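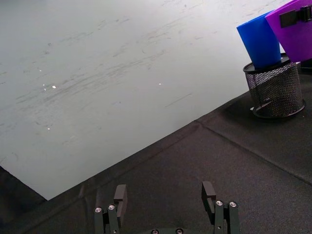 Indoor positioning tends to be sold as a question of accuracy. For most applications the more expensive question is how often the device has to ask where it is. A handset that polls a Wi-Fi fingerprinting service once a second will drain its battery well before the end of a shift, and most of the fixes it obtains will describe the same spot.

Hamum, a middleware layer now in its second major release, approaches the matter through its scheduler. Applications do not request a position at a fixed interval. They register a condition — enter a zone, leave a zone, move further than a given distance — together with a tolerance, and the middleware works out the polling rate that satisfies the strictest condition currently active. A stationary device with no nearby zone boundary may go 60 seconds between fixes. When the accelerometer reports sustained movement, the interval drops to 3 seconds and the estimate is recalculated from the last known position.

The zone model is deliberately plain. Each zone is a polygon on a single floor, stored with a hysteresis margin so that a device sitting on a boundary does not generate a stream of entry and exit events. Overlapping zones are permitted, and events are delivered in order of area, smallest first. Floor changes are handled separately, using the barometer where one is fitted and stairwell beacons where it is not. 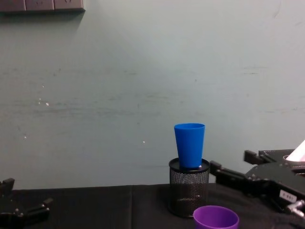
Mesh pencil holder on a cloth-covered table, with wall sockets behind.

The Vestville hospital campus has been running the system since March on a mixed fleet of handsets and equipment tags. The deployment covers about 2000 zones, most of them single rooms. At that scale the naive approach, testing every polygon on every fix, becomes noticeable on older hardware. Hamum builds a grid index per floor and tests only the polygons registered in the device's own cell and its neighbours. The index is rebuilt on the server and distributed as a delta, so that a renumbered corridor does not oblige every client to download the full map.

Okero, the closest alternative, puts the same logic on the server. Clients send raw signal readings and receive events in return. This simplifies the client and centralises the radio map, but it adds a network round trip to each evaluation and requires that location traces leave the device. For organisations that would sooner not store the movements of their staff, the second point usually settles the matter. Koster takes a hybrid path, with coarse zones evaluated locally and fine ones remotely, at the cost of two configuration files that must be kept consistent by hand.

Local evaluation has its own penalties. Radio maps age as access points are moved or replaced, and a client holding a stale map will report a plausible but incorrect room. Hamum attaches a version stamp to each event and leaves the application to decide whether to trust it. Event queues are capped at 100 entries during network outages, after which the oldest are discarded without notice to the subscriber. A configurable policy is listed for the next release.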